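Home News Eat & Drink Neighborhoods Events About Subscribe

Filed under: Eat & Drink, Openings & Closings

Tonico's soup counter is back, and I was there by 11

April 10, 2023

Well, I got my soup. If you've been reading this column since December you know I have been a little unbearable on the subject of Tonico, which shut its lunch counter right before the holidays after a pipe let go above the kitchen. The bakery side kept going through the winter (thank goodness for the cheese bread), but the stools were stacked up against the wall and there was a bedsheet hung over the doorway, and every time I went in for rolls I looked at that bedsheet and sighed.

The bedsheet is gone! The counter opened again this morning with 20 seats, the same as before, and a line that went out the door and past the shoe repair place. Edileuza Falcão, who owns Tonico with her cousin Valdir Mendonça, was running the register and hugging people over it at the same time, so the line wasn't exactly moving fast. I didn't hear any complaints. A man behind me had brought his own spoon.

Edileuza told me the whole repair came to a good bit more than the insurance paid, and that customers chipped in $2,000 through the jar by the register, mostly in ones and fives. "I counted it on my bed," she said. "My husband had to sleep on the couch." The money went toward the new floor behind the counter, and she'd like everyone who put in a dollar to come look at it. I went and looked at it. It's a very nice floor, gray with a little speckle.

The menu is shorter than it was. You've got the black bean soup, the chicken and rice soup, the collard green and potato one that I always get, and a fish stew that Valdir makes when he feels like the fish is good enough. A bowl comes with two rolls. The meat pies have moved over to the bakery side, where you can get them until they run out, and they do run out, so don't come crying to me at two o'clock. Prices are up a little. My lunch with coffee was $13 with the tip and I would have paid more.

I had the collard soup, then half of my neighbor's fish stew (Maiara Arruda, who teaches at the grade school and has known me long enough to just push the bowl over). The stew has more lime than I remember. Maiara says it's always been that way and I'm misremembering, and we went back and forth on it until Valdir leaned out of the kitchen and said he'd changed the limes. So there you go, Maiara.

They sold 213 bowls by closing, according to Anderson Rocha, who was ladling and kept a tally in pencil on the side of a flour sack. Before the leak a good day was half that. He showed me his wrist, which he was holding in a bag of frozen peas.

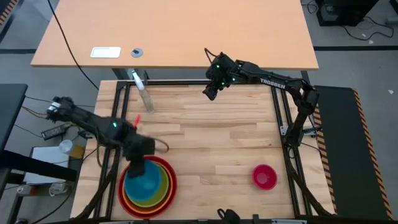 Now, the bowls themselves. The old brown ones went out with the flood, and I know some of you were attached to them because you wrote to me about it. The new ones are a little deeper, and Edileuza says they stay hot longer and fit better on the shelf under the counter. I thought I'd mind and I didn't. One of the brown ones made it, and it sits up by the register holding mints.

Vanderleia Dantas is back on the morning shift too, for anyone who has missed her coffee. She spent the winter working at a place across the river and says they were perfectly nice people with terrible coffee – she wouldn't tell me which place and I asked three different ways.

A few things still aren't finished. The back restroom is closed, so everybody shares the front one. The awning is still the torn one. The phone line for takeout orders isn't hooked up yet and Edileuza asked me to please tell people to stop calling the bakery number for soup, so I'm telling you. Walk in and order at the counter and they'll pack it for you. Lids are a little loose on the large size – hold it level on the bus.

The counter is open from 11 to 3, every day but the last one of the month, when they do the deep cleaning. Supper hours may come back by summer if Valdir can find a second cook. He'd like somebody who can stand the heat and doesn't whistle. If that's you, go in by the bakery door before ten and ask for him.

I'm having the chicken and rice tomorrow.

Get our neighborhood news in your inbox every week. Enter your email to sign up. You can unsubscribe at any time.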